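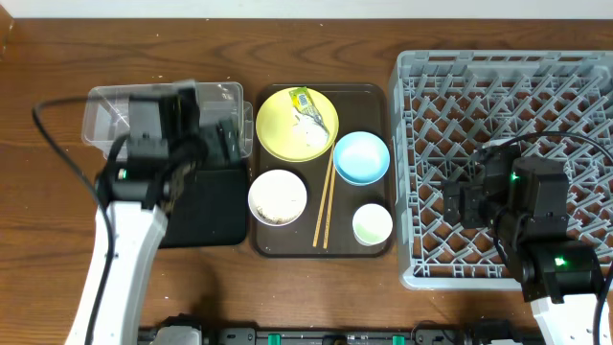
Josiane Boyer had written the planner so that it would always say what it meant to do before it did it, one line at a time, in the left-hand window of her screen. She had done this for debugging, she told people, and it was mostly true, though she had also grown up in a house where everyone announced themselves before coming into the kitchen, and she liked it.

BLUE BOWL TO RACK, the window said. Then, after a while, CONFIDENCE LOW, REPLAN.

"It's shy today," said Svatopluk, who had brought his coffee over and was leaning on the back of her chair in the way she had asked him (kindly, several times) to stop doing.

"It isn't shy. It's seeing pegs where there aren't any, and it thinks every last one of them is a reason to stay home."

She had 143 lines in the log since lunch, and 101 of them said REPLAN. The old planner, the one they called Tessier, would have simply gone ahead and chipped something, and there were evenings when she missed it, the way you miss a loud uncle. She pulled up the wrist view and turned the contrast up, and then down again, and drank a little of Svatopluk's coffee without asking.
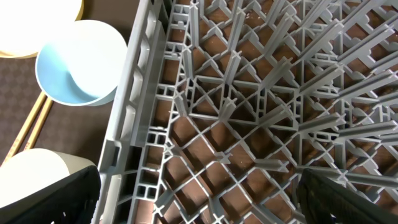
The wrist view, with the rack on one side and the bowls on the other.

"Look at the shadows," she said at last. "Look how they lie across the lattice. It's taking the shadows for prongs, the poor thing!"

Svatopluk looked for a good long time, and then he put his hand on her shoulder and said that his grandmother, toward the end, used to step over the stripes the blinds made on the carpet, very carefully, lifting her skirt a little, and that they had all just learned to walk beside her.

Josiane didn't answer right away. She opened the depth filter and changed one number to 8, and saved it, and sat with her hands in her lap.

BLUE BOWL TO RACK, said the window, and she pulled the other chair out so he could sit down and wait with her.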